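Rendow quarry lease dispute

The Rendow quarry lease dispute was a disagreement over the renewal of rights to extract limestone at Rendow, a quarry on the northern edge of Zellville. It concerned the method used to set the royalty on extracted stone and the right of the existing holder to match a competing offer.

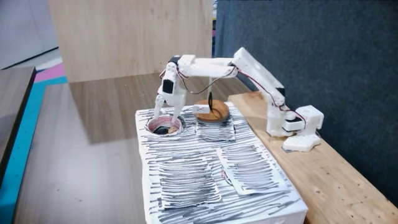

Background

Limestone has been taken from the Rendow site under a series of leases granted by the Zellville district council. The lease area covers 828 acres, of which the greater part is overburden, access road and buffer land. The working face lies in the southern section, where the stone is close to the surface and the beds dip gently to the east.

Early leases charged a flat annual rent. This was replaced by a combined system under which the holder paid a lower rent and a royalty on each ton leaving the weighbridge. The royalty rate was fixed for the whole term of the lease and did not follow the market price of stone. By the final years of the term the rate was well below that paid at the Brultby quarry, which supplied the same cement works and worked stone of a similar grade.

The holder during the last full term was Bellini Aggregates, which had taken over the lease from an earlier operator together with its crushing plant. Under clause 41 of the lease, the holder was entitled to "first consideration" at renewal. The lease did not define the term.

Renewal terms

The council published draft renewal terms in March, ahead of the expiry of the lease. The draft made three main changes:

The fixed royalty was replaced by a share of the sale price, to be offered by each bidder.
Bidders were required to lodge a deposit against the cost of restoring the worked-out land.
The minimum yearly output was raised to 2,000 tons, with a penalty for any shortfall.

The minimum output was not contested, as production at Rendow had exceeded it throughout the previous term. The other two changes drew objections. Bellini Aggregates argued that a share of the sale price could not be applied to stone moved between its own plants, where no sale took place. The draft provided that such stone would be valued at the average price for the district, but no district average was published at the time.

The restoration deposit was opposed on the ground that part of the damage to the site had been done under earlier leases. The council's position was that a lease holder takes the land in its existing state and that the deposit should be based on the whole disturbed area.

Bidding and objection

Two bids were received. The higher came from the operator of the Brultby quarry. Bellini Aggregates then wrote to the council claiming that clause 41 allowed it to match the higher offer and keep the lease. The Brultby operator objected that its bid had been prepared on the understanding that the award would go to the highest bidder, and that the bid document made no mention of a right to match.

The council's legal adviser, Awuor Kaijage, reported that the clause was binding on the council but that its meaning was unclear. Her report set out two readings. On the narrow reading, the holder was entitled only to have its bid opened and examined first. On the wide reading, the holder could match any other bid within a reasonable time. Kaijage advised that the narrow reading was more likely to be upheld, but that an award made on either reading could be challenged.

Zawadi Kinyua, a mining engineer engaged to review the technical side of both bids, found that neither gave a full account of how the eastern beds would be worked. The bids assumed different depths of overburden, and Kinyua noted that the drilling records supplied to bidders were incomplete - the logs for the eastern boundary had been left out. The two offers were therefore not based on the same estimate of recoverable stone.

Outcome

The bidding was annulled in October 2020 and the deposits were returned. The council cited the missing drilling records as the reason and made no finding on clause 41. Bellini Aggregates was allowed to go on working the southern section under a short-term permit, with the royalty held at its existing rate and no new ground to be opened.

A second set of terms was later issued. It kept the share of the sale price but added a fixed floor of 40 cents per ton, payable on all stone whether sold or moved between plants. The restoration deposit was split, with one part due on signing and the balance due when work began on the eastern beds. The new lease form contained no clause on first consideration. In its place was a statement that the holder would receive written notice of the bidding and would have no other preference.

Bellini Aggregates accepted the removal of the clause in return for a longer period in which to clear its crushing plant from the site, should it fail to win the lease.

See also

Brultby quarry
Mineral royalty
Quarry restoration
Right of first refusal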